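**Ticket: quote for second gripper and simulation seats, numbers do not match**
Status: open, waiting for supplier
Opened by: Humaira Usmani
Assigned to: Fahad Gondal
Copied: Rukhsana Bugti (budget), Yupin Siriwan (simulation)

## What is the problem

We must decide which gripper to buy for the second cell before the budget closes. Fleltura sent a quote for their wide gripper, and Nurkley sent one for a smaller model with a longer warranty. I put both into the planning sheet and the total is over the limit that Rukhsana gave me. I also do not know if we need the wide gripper at all. The figure parts that we will handle have round bodies, and the Ansari cell has dropped parts of this kind in the past.

The limit for the gripper, the mounting plate and the cables together is 3,000 dollars. The Nurkley gripper alone is 1,535. The Fleltura gripper fits under the limit only if we take it without the plate, and I am not sure that this is allowed.

## Log

**1st December, Humaira**

Ticket opened. I attached both quotes and the old purchase order from the Ansari cell, so that we can compare the plate price. Please do not forward the Nurkley quote outside the team, they asked me for this.

**Fahad, same day**

I read both quotes. Some first remarks:

- The Fleltura price does not include the plate. It is written in small letters under the delivery terms.
- The Nurkley price includes the plate but not the cable to the controller. Our spare cable may fit, I have to look at the connector.
- Neither of them says anything about replacement finger pads. For the Ansari cell we bought pads three times, and this was never in the budget.

I ask Yupin to check the reach and the opening in simulation before we talk more about money. It makes no sense to save on a gripper which cannot go around the part.

**Yupin**

I loaded the figure model and the wide gripper in the simulator. I used plain gray material for everything, because the textures make my computer slow and we only look at shapes now. The render is from a low view, close to the fingers.

With the fingers open, the lower body of the figure is between them. This is the place where we want to hold it. The surface is quite round there, and on the right side it has a shallow circular socket. I would like to keep the pads away from this socket, so the grip height needs some care. The torso above is wider and more like a box, but its shoulder has a curved recess and I do not trust it for holding.

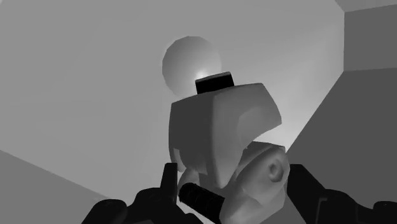
## Open questions after the simulation

**Fahad**

Thank you Yupin, this helps. My questions are now these:

1. Can the smaller Nurkley gripper open wide enough for the same lower body? We need the same test with their model. If they have no model file, we ask for a drawing and Yupin builds a simple one.
2. Do we need special pads for round surfaces? If yes, I want the price in the quote and not later.
3. Who pays for the simulation seat? Today we share one seat with the Kumlow project, and Sobia told me that they need it every morning.

**Sobia Orakzai**

I confirm the mornings. Kumlow can give you the seat in the afternoon until the end of December. After that we would prefer that your team has its own seat, or that both teams pay a half. Please do not put it under our cost code again - last time I needed almost a month to have it corrected.

**Rukhsana**

I answer about the money only.

The limit is for hardware. The simulation seat is software and goes to another line, so you can take it out of the gripper total. Please change this in the planning sheet, because the sheet now counts it together and this is one reason why you are over.

The plate must be in the hardware total, also if you order it from a different supplier. Pads are consumables. For the first set you can use the hardware line, and later sets go to the running costs of the cell. I need an estimate for one year from you.

I cannot move the limit. If the wide gripper with plate is above it, you have to write a request with a technical reason, and "it looks better" was refused before.

**Humaira**

Sheet is corrected, the seat is now on its own line. With this change the Nurkley option is under the limit, also with a new cable. The Fleltura option is still over when I add the plate at the old Ansari price. I wrote to Fleltura and asked for a price with plate and one set of pads together.

## Next steps

- Fahad: check the connector of the spare cable.
- Yupin: repeat the test with the Nurkley gripper, same figure and same grip height.
- Humaira: wait for the new Fleltura quote, then update the sheet and send it to Rukhsana.
- Humaira and Sobia: agree on the seat for January.

Please keep the ticket open until the order number is here.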